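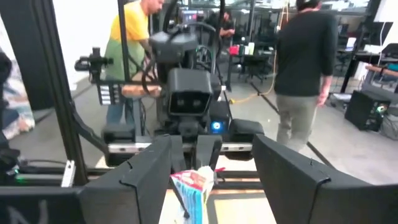

*Wrist view, crumpled snack bag between the fingers.*

**Ticket 3012: Snack sorting, soft packaging**
**Opened by:** Li-hua Mak
**Assigned to:** Wai-kit Lai
**Status:** Open (reopened, see comments)
**Priority:** Whatever is below Low

**Summary**

Budix would like to know if the arms can restock a break room. The task is small: take wrapped snacks off the table and put them in the right container. My nephew does this for money, badly, and I had hoped we could beat him.

**Steps to reproduce**

1. Load the sorting task and home both arms.
2. Put a soft bag where either gripper can reach it.
3. Start the run and find something else to do.

**Expected:** Bag goes in container.

**What we get:** The fingers close, the bag gives, and the controller decides it has missed. It opens up and tries again from the top. On the worst run it did this 4 times before I hit stop. A bag that has been through this looks like it came home in somebody's back pocket.

---

**Lai, first comment**

Looked at log 757. The grip check wants to feel resistance within a set closing distance. A bag full of air and crumbs doesn't push back in time, so the check fails even when the hold is perfectly good. Same logic works fine on wooden blocks, which I'm told very few break rooms stock.

Lowered the threshold. Please retest with bars and bags.

**Mak**

Bars are better. Bags are the same, except now it sometimes believes it's holding one when it isn't, and carries nothing to the container with great care. 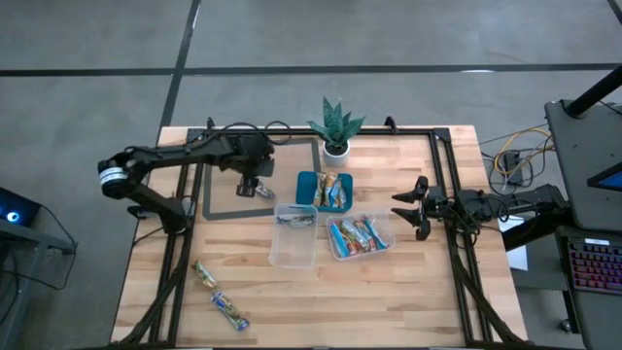

I'd also like to raise the wrappers. The shiny ones throw the position estimate off whenever the overhead lights are on, and it goes for a spot next to the bar. Moving the bar by hand fixes it, but then I'm the one restocking the break room.

**Lai**

Split the lighting problem into its own ticket. For this one:

- Grip check now uses finger gap plus motor current. Pushed to the test branch.
- Slowed the close on anything tagged "soft."
- Did not touch the release height. Someone at Nolon will ask. The answer is still no.

**Mak**

Retested Thursday. Bars: fine, and I mean boringly fine. Bags: picks them up, holds them, then lets go too high and they land on their side. I can live with that — a person would have thrown them.

Speed is the other thing. I can clear the whole table by hand before the arms get through 2 items, and I wasn't hurrying. Please don't put that in the Budix summary without letting me phrase it.

**Lai**

Keeping this open for the release height after all. Can you send me a few bags that haven't been through the gripper yet? The ones on my desk are mostly dust.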